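Category: Home & Office > Printers > Skarneo help threads
Posted Feb 20, 2022 by Hala Hakim
158 views · 4 replies · 2 people found this helpful

Skarneo label printer drops off wifi after every paper change

Status: open, workaround found

Problem
Printer goes offline each time I open the lid and swap the roll. Light stays green. Laptop says "not reachable". Only way back is a full power off. Doing this maybe five times a day, getting old fast.

Setup
- Skarneo desktop model, bought last October from Montoya
- Trolora router, upstairs, one floor between them
- labels are the plain 2,000 rolls
- two laptops, same result on both

Tried so far
1. Restarted router. No change.
2. Reinstalled the driver on my laptop. No change, lost all my saved label sizes.
3. Moved printer next to the router. Still drops. So not signal.
4. Printed the network page before and after a paper swap. Address is differnt each time! Ends in 70 before, something else after.
5. Rory Moffat said check the sleep setting. Was on 10 min, turned it off. Drops anyway.

Reply from Eusebio Chávez
Lid open restarts the network card on these. Router then hands out a new address and the laptop keeps looking for the old one. Reserve the address in the router – look for "fixed devices" on the Trolora page. Then delete the printer on the laptop and add it again by address, not by name.

Reply from Hala Hakim
Did that. Four paper swaps, no drop. Second laptop still loses it, probably becuase I haven't re-added it there. Will do tonight.

Reply from Ruth Guzmán
Same fix worked for me but it came undone after a router update. Write the address on a bit of tape and stick it under the printer. Also save your label sizes to a file first, the re-add wipes them. Took me an hour to redo mine. 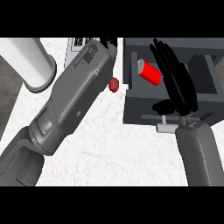
Still open
- second laptop
- counter on the status page says 1,318 labels, went back to zero once after a power off. Anyone know if that matters?
- Hanane Berrada asked if the wired port gets round all this. Have a cable somewhere, will test and post back

Tags: offline, wifi, label printer, fixed address
3 shares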